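May 2, 2024
by Jankauskaitė

My mother asks me every month if a robot can fold her towels already. I work with such machines, so she expects a yes.

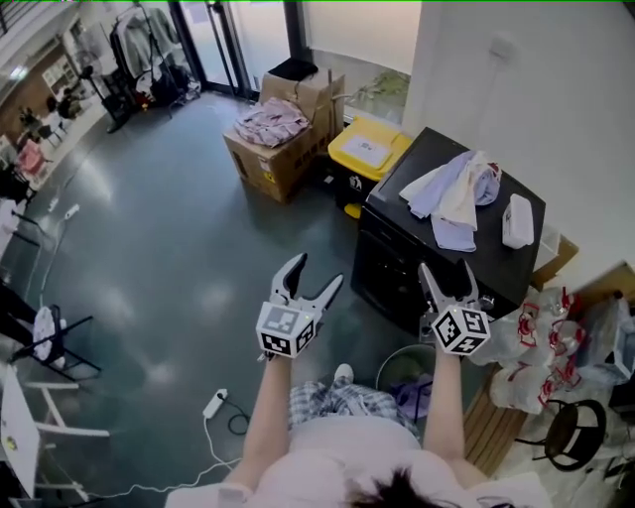 Folding is still the hard chore for us. A machine can repeat one shirt 50 times and then fail on the next, softer one. People teach it with grippers held in the hands, two open fingers on each side, and a crumpled garment on top of a cardboard box is for me a more serious exam than any chess game. I told her to wait 4 years.

Comments

Filov: My wife folds faster than 4 years.

Tarel: Can it do socks?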